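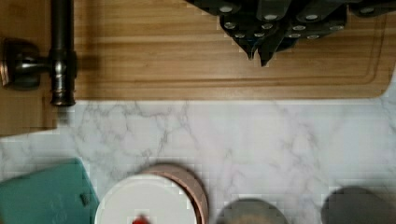

I promised a column on boards back in March, and several of you have been kind enough to remind me at the bakery. My grandmother bought hers in 1946 and used it for bread, fish, ironing collars and, once, a sled. Mine has led a softer life. It does have a groove carved near the edge to catch the juice, curving politely around the corner, and in my house that groove has mostly caught crumbs. Knives live much too close by, handles in a bunch, so that reaching for one feels like picking a straw.

Grażyna Cieślak, who has run the Cluvovthorpe kitchen swap for 13 years, holds that a board should have the counter to itself. She says this in a tone I last heard from a dentist. I cleared the top of mine and felt very grown up. Then I pulled open the little wooden drawer behind it, and the drawer came out right over the far end of the board. I have lost two inches of chopping room to a drawer with one green thing in it.
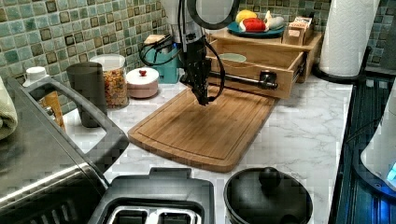
What else is out there

The usual suspects, I'm afraid. Along the tile I keep canisters, a crock with a wooden spoon in it and the box of oat cereal, all lined up like people waiting for a bus.
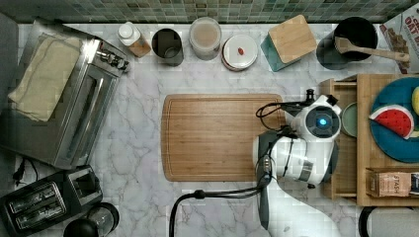
Bamboo board, with toaster oven and toaster in attendance.

Tõnu Mets wrote in to say he oils his board every 18 days and keeps a chart. Good for Tõnu. I oil mine when I remember, wipe it down after onions, and stand it on its edge to dry if there's an edge's worth of counter to be had.

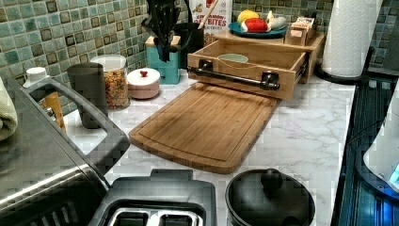

There usually isn't, so it leans on whatever will hold it - last week, a bag of flour. If you have a spare board, bring it to the next swap. Grażyna will take up to 2 per household, and she does check for warping.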